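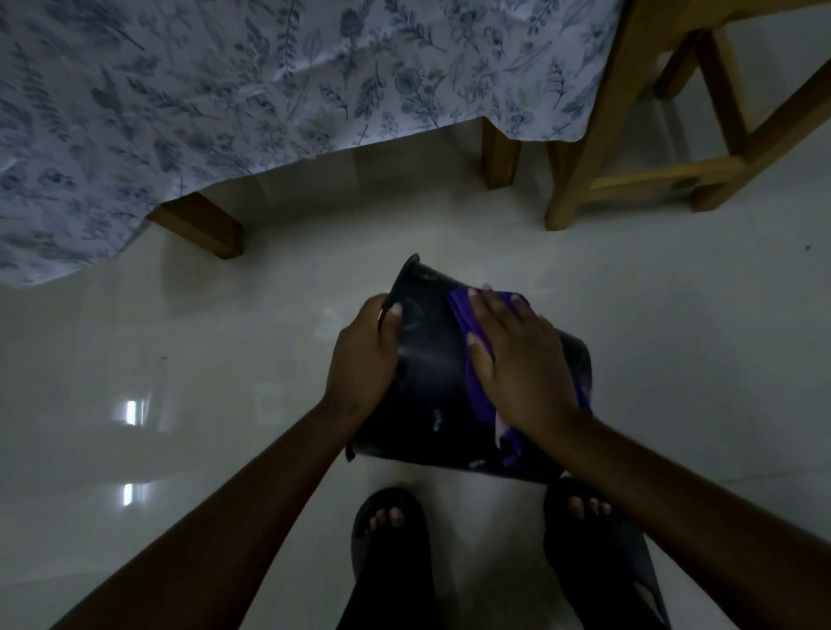 Photo: Drerketti Home Notes

Slide 1. Okay, hi everybody, let it sit on the screen a second. Bedroom floor, slippers on, black bucket held on its side and getting a wipe. I put it first since I've given this talk 2 times now and both times people wanted to get straight to mops. We'll get to mops! Bucket first.

Ask the room: who wiped out their bucket last time they used it? (Wait for hands. Don't rush this.)

My own story, keep it short. When I moved into the place on Vedine I had white glossy tile for the first time in my life, and I mopped it every other evening and it still had gray streaks. I blamed the tile, then the soap, then the water. In July I ran a finger around the inside of my bucket, up under the rim, and well, there were my streaks.

So, the routine. Empty it, rinse it, lay it on its side and go around the inside with a rag. Then the rim, which on a thick rolled one like this holds more gunk than you'd think. Bottom last. I timed myself at the Wonden meetup and it took 39 seconds, and I was talking the whole time.

Black plastic, quick word. I like it, it's tough, but it hides dirt terribly. Use a white rag so you can see what comes off.

Next bit is bedding. Look at the sheet, the leafy blue-gray one hanging down the side of the bed. Pretty, and I'm all for a long sheet, but fold it up onto the mattress before you mop. Chairs out of the way too. Wipe the feet of the bed legs while you're down there.

Shiny floors: less soap. Half of what you use now, then half again if it still dries cloudy. (Somebody will ask about vinegar. Say it's on slide 12.)

If I'm past 30 minutes skip the Phan mop comparison and go to the rag bin.

Next slide, mop heads.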